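Reflections and a darker band on a big brown tabletop

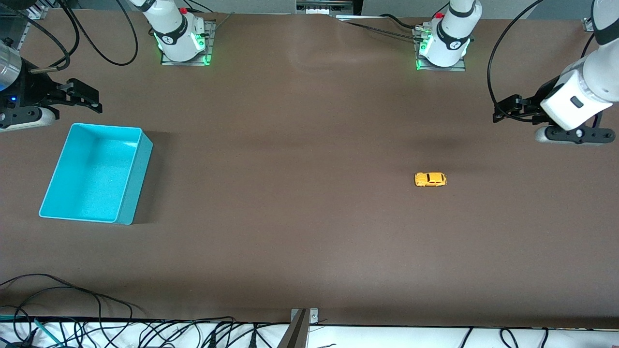

Efthymia Kourkoulas
Hello everyone, I hope this is the right corner of the site. I look after a large brown work table with a smooth, matte top, and I can't decide how to clean it. Under the ceiling lights I get pale patches across the middle, and I keep wiping at them as if they were smears - my arm is worn out! I've used dish soap and warm water since May. Is there something gentler or better, and should I wax it? I'd hate to make it shiny.

Themis Karras
Please don't wax it, Efthymia! I did that to a matte desk years ago and spent a whole weekend getting the stuff off again. Before you scrub any more, crouch down and look from the side, or switch off one light at a time. If the pale spots move when you move, it's only reflection and you can put the cloth away. For ordinary dust I use a barely damp microfiber cloth, then a dry one, going the long way of the table. Dish soap is fine, but use a drop or two and rinse, or it leaves a film that you end up chasing around forever (ask me how I know).

Montserrat Ortuño
wax is ok on mine, never had trouble

Tarık Bilgin
I'm with Themis on this one. Do find out what the top is finished with before you try any product, and test it on the underside first. I leave mine for 5 days after a test spot - probably longer than needed, but I'm a worrier.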